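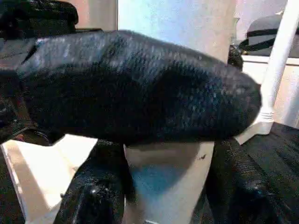
Fingers of the hand at close quarters, with a pale surface between them.

Good practice for two-handed assembly work

Posted 2020-04-22

I have been asked several times since December to set down the rules we follow when a pair of robot arms is put to work on household furniture. The Jusley procedure, to which our laboratory works, runs to 80 clauses, and most of them deal with matters that any workshop would recognise. This post is confined to the ones that new colleagues most often overlook.

The first concerns the hands. Finger coverings are to be inspected before the power is switched on, and again at the end of the session. The inspector looks for lifted seams, worn patches and grit. Any covering that fails is to be replaced the same day, and the change entered in the log under the number of the hand, not the number of the arm. Our log stands at 783 entries, and I have had cause to be grateful for the distinction.

The second concerns cables. A cable must have enough slack to allow the full turn of the wrist, yet must not be able to settle between a part and its socket. Clause 4 requires the operator to move each arm through its whole range, slowly and with no part in the grip, before work begins. At Drumholm this was formerly left to the judgement of the operator. It is now a signed step.

The third concerns the parts. Legs, screws and panels not yet in use are to be laid where neither arm will cross them. A part with a thread is held square to its socket before any turning force is applied, and the force limit is set for the plastic, which will give way long before the arm does.
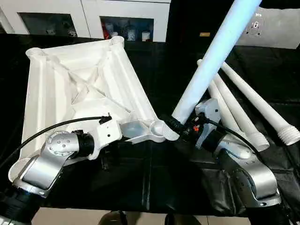 Voicu wrote in response to an earlier draft that the force limit ought to be fixed for the whole session, as operators will otherwise raise it when a thread sticks. I have some sympathy with this view. The present wording allows 2 changes in a session, each with a written reason, and I should be content to see that reduced. A thread that sticks is in most cases a thread that has been started badly, and the proper course is to back it out and begin again.

On the matter of work done at floor level, the Flistlow guidance is the fuller of the two documents and I would refer readers to it. Its main points are that the floor be swept, that stands and loose boards be placed outside the reach of the arms, and that no person kneel within that reach while the motors are live. If a part needs to be moved by hand, the arms are stopped first — a pause in the program does not count as a stop.
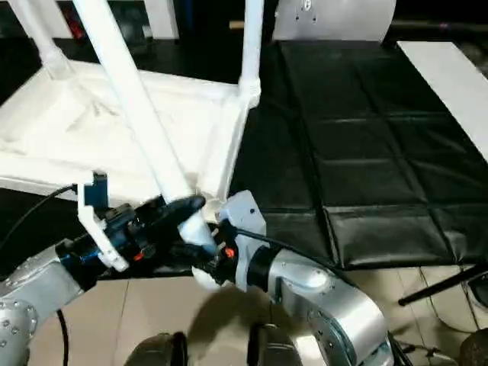
Department of Robotics and Automation, Working Practice Group

Comments on the floor clauses remain open. They should give the clause number and the wording proposed, and may be left under this post or handed in at the Drumholm office. The section on lifting will be taken up separately, once the revised load tables have been agreed.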